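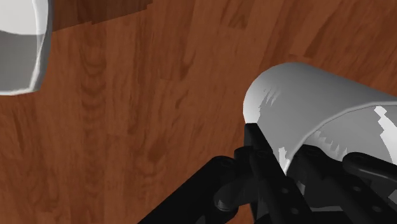 Gripper finger against a white cylinder lying on its side, simulator view.

Search this site Enter keywords Go

Working Next to an Arm: Tips From the Packing Bench

22 Mar 2024 | By the Standstead bench staff

We pack tableware and kitchen containers for Telico at the Standstead shop. In July we went from four people hand-sorting at one long bench to three people and an arm, with the fourth person moved to checking and rework. The arm runs on the Amia software. These are the things we wish had been on the wall the first week. Most of them apply to any small shop or commercial kitchen that is adding one.

Try it on the screen first

Every new item gets run in the simulator before it goes on the bench. Set it up lying down as well as standing. A round container on its side is a different job from the same container upright, and the grip that works for one may push the other across the table. Watch where the finger first touches. If it touches low on the curve, move the approach and run it again.

The drawing on the screen can be rough, with jagged patches on curved surfaces. Don't spend time on those. Look at the contact points and the clearance to whatever else is on the table.

Don't take a good run on the screen as a pass. The first ten on the real bench are still done at slow speed with a person at the stop button.

Laying out the bench

Leave more bare table than you think you need. We used to keep pieces a hand's width apart and that was fine for people. The arm needs room for the fingers to open and for the joints behind them. We put tape down at 200 millimeters and nothing sits inside that line except the piece being picked.

Keep your coffee off the bench. This was a rule before and it is a stricter one now.

Round things roll. A strip of drawer liner under the pick spot stops most of it. Cut it square, tape all four sides, and replace it when the corners lift. A folded dish towel will do for a day but it bunches up.

Wipe the table at the start of shift and after lunch. Mild dish soap and water, then a dry cloth. No furniture polish. Somebody used it once and we chased pieces around all morning.

Care of the fingers

Dust from cardboard gets into the pivots. Use a soft dry paintbrush, one inch wide, with the power off and the lockout tag on. Do not use compressed air, it drives the dust further in.

Check the screws on the finger plates on Monday before start. Snug is enough. If you find one loose, mark it with a paint pen after tightening so the next person can see if it has turned.

Black marks on white pieces usually come off with a damp melamine sponge. Go lightly on glazed pieces and don't use it on anything printed. If you are getting marks on every piece, clean the finger plates with rubbing alcohol and let them dry.

What changed for the people

Less reaching. The bench used to mean leaning over for the far bins all day and the sore shoulders have mostly gone away. More standing and watching, which is tiring in its own way. Swap the watching job every hour. We tried two hours and people drifted.

The count board changed too. In our best week by hand we packed 1,864 pieces. The first week with the arm was lower than that and it upset people. Don't post the arm's numbers next to a person's numbers. We took that sheet down and now post one total for the bench.

In the first month we logged 319 stops. Of those, 273 were layout problems, meaning a piece in the wrong place or two pieces touching. Those are fixed by the person loading, so teach loading before you teach anything else.

Give the checking job to someone who has packed by hand. They can feel a chip or a hairline crack that the camera goes right past. New hires here still do two weeks of hand packing before they load for the arm. Arabzadeh, the firm that installed ours, suggested skipping this. We kept it.

Write down every stop, even the short ones. A clipboard on a string beats the tablet for this. Time, piece, what you did.

Still working on

Nested bowls. Anything with a lid that isn't taped. Lids get packed by hand for now, at the end of the bench by the door.

Contact the bench | Copyright 2024 Standstead | Back to top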